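Field Notes Wiki > Robots > Teaching by Example > Handheld demonstration gathering

Handheld demonstration gathering

Handheld demonstration gathering is a way of collecting examples for a robot by having a person do the job with a gripper held in the hand. No robot arm is involved at this stage. The person picks things up, folds them, pulls them or puts them away, and the camera on the gripper records what went on along with how far the fingers were open. Later a learning program chews through a big pile of these recordings and tries to work out what it should do when it meets the same kind of job. I've been doing this on and off for a couple of years, so this article leans on my own experience more than the others in this section do (the editors have been warned!).

Background

The older way is to drive a real arm from a distance, with a second arm or a joystick or a headset. It works, and for some jobs I still like it, but it ties you to wherever the arm is bolted down. A handheld gripper goes in a backpack. You can do kitchens in the morning and bedrooms after lunch, and all that variety ends up in the data, which is the whole point of leaving the lab. My first one was a loaner from Lemieux, a heavy thing that squeaked, and I filled in the log sheets by hand. I wouldn't go back to that.

Cloth jobs

Cloth is where I've spent most of my time, and it's the reason I was asked to write this page. A mug is the same mug every time you reach for it. A towel never sits the same way twice, and it changes shape the second you touch it, so the learner needs far more examples and they have to be untidy in a natural way. We do folding, flattening, stacking and what our task list calls "corner work", where you take hold of one corner and do something useful with it.
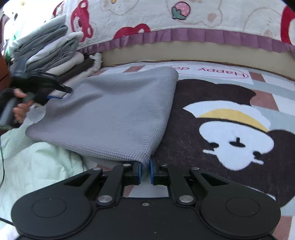

Corner work sounds dull and I love it. The trick is to get the fingers onto the cloth without shoving the rest of the pile around, and to close firmly enough that you're really holding fabric and haven't just brushed past it. With a folded gray towel on a bed, like this one, the blue pads pinch the lower corner while the free hand stays up at the other end, in its fingerless glove, well out of the way of the fingers. Keeping the hand back matters a lot to me. If your own fingers keep sneaking in to help, the recording teaches the robot to wait for help that won't come. Two-handed jobs are a different matter, and those get their own label on the sheet.

Waffle weave is friendly stuff, by the way. It has some grip to it, and the folds show up well on camera. Satin pillowcases are my enemy.

How a session runs

A session on our team is 72 recordings, split into blocks, with a rest after each block (wrists get sore, please take the rest). Before the first block you open and close the gripper all the way a few times so the software knows the full range. Then you do the task, lay everything out again, and do it again. Laying things out is half the work. You want the towel turned a bit, or closer to the edge, or half on top of a blanket, and you have to fight the habit of putting it back in the spot you like. Detlef Mühlbauer, who trained me, used to have people look away while they tossed the cloth down. I still do it.

Naming the recordings is handled by a small program called Jisto, and the notes go in Fomis. Neither is pretty. Write the note right after the recording, while you still remember that the sleeve caught on your thumb.
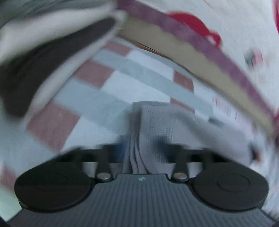 Speed is the thing new people get wrong, in both directions. Some creep along as if the towel might wake up, and then the learner picks up a lot of dithering. Others whip through it, and the recording turns to smear just when the fingers meet the cloth. I aim for the pace I'd use if I were folding laundry and talking on the phone – steady, a bit lazy, no sudden turns of the wrist. If I need to swing around to see something, I try to do it before I reach, and then come in slowly for the last few inches.

Patterned backgrounds get argued over as well. Anastasia Tzavaras wrote a page on our team wiki saying that plain sheets should be kept for the first few blocks only, and that after that you should use whatever bedding the home has, the busier the better. I was against it. I changed my mind when our first model, trained nearly all on plain white sheets, kept grabbing at the stripes on a bedspread as if they were the edge of a washcloth. Cartoon prints, checks, ruffles, bring them on. A robot that will work in people's bedrooms had better see what people put on their beds.

What gets thrown out

Recordings are checked by a second person before they go into the training set. In our November batch we dropped 13 from one session, which felt awful, but most were the same fault: the gripper had closed on two layers where the task asked for one. The usual reasons for dropping a recording are:

- the cloth leaves the camera's view for too long
- the free hand does the job
- the person stops halfway to think
- the position tracking jumps

A failed grasp followed by a good one is a gray area. I keep them – a robot is going to miss too, and it may as well see what trying again looks like. The Ustuma group keeps them in a separate folder and mixes in a few at the end. I don't know of a proper comparison between the two, and if somebody has one I'd be thrilled to link it from here.

Limits

A person's arm reaches in ways a robot's arm can't, so some lovely recordings are no use at all once you try to copy them on a machine. The gripper camera also sees very little of the room. And you don't feel the cloth the way you would with bare fingers, which takes some getting used to; my first 14 tries at a fitted sheet are best forgotten.

See also: Corner work; Resetting between recordings; Cloth task list

Comments

threadcount: Does the look-away toss work for stacks? Mine just turn into a heap.

pia_m: @threadcount We build the stack and then nudge it with an elbow. Good enough.

oldgantry: I still say driving the real arm gives cleaner data. But I haven't carried one up a flight of stairs, so fair point on the backpack.

threadcount: Thanks, elbow it is. Could someone add a section on socks?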